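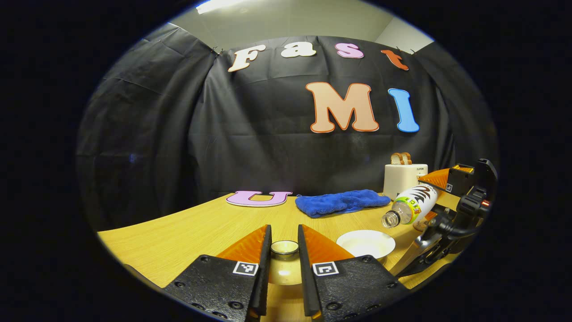 Kilian Thaler's trio have a new record out in May, and I've had it on repeat all week (sorry, neighbours!). It's called Kulholm, it's six tunes long, and Elfriede Stöckli sings on the slow ones, a bit smoky and a bit cross, just how I like her. The opener rattles along at such a lick that "Fast", in big cut-out letters on a black curtain, would do nicely for the sleeve. Pascal Boyer's bass hardly lets up before side two.

They're pressing 300 on vinyl, and the launch gig is at the Zenberg, which only holds 200, so get in early – I've already got mine!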